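Packaging Notes: Void Fill and Short-Haul Parcels
2021-09-18

Members who ship small goods through the Nelska depot have asked for guidance on void fill after the change in carton sizes. The new standard carton is deeper than the old one, and the extra headspace has to be taken up with something. Damage claims are now reviewed against the packing method stated on the shipping form, so the form should match what is in the carton.

The Vitale route moves parcels by belt for most of the distance. Drops are short but frequent, and cartons are turned on their sides at two transfer points. Fill that settles in transit leaves a gap at the top, and the contents then travel. Paper fill should be packed firmly enough that the closed flaps meet slight resistance. Air pillows hold their volume well but shift sideways under a dense item, so they belong above the goods and along the walls, with a flat pad underneath.

Of the 1,307 parcels logged on that route last quarter, 40 came back with a damage note. Most of the notes recorded crushed corners. The others recorded contents loose inside an intact carton, which is a fill problem and is not covered under the basic rate.
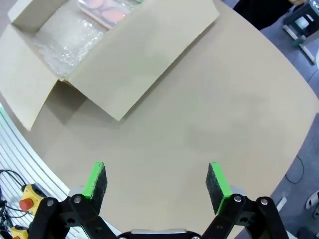 Bubble wrap should be used with the bubbles facing the item and taped to itself, never to the product. Two layers are enough for retail packs under the light weight class. Glass and ceramics need a separate inner carton with fill on all six sides. Wrap that has gone flat may be reused as top fill only.

Close the center seam with a single strip of tape that runs past each edge by the width of a hand. Cartons with a torn flap or a soft corner should be taken out of service.

Vivlow will supply paper fill at the group price for orders placed through the Bronik warehouse until the end of December. The group allocation is 3,000 sheets per member. Unused allocation does not carry over.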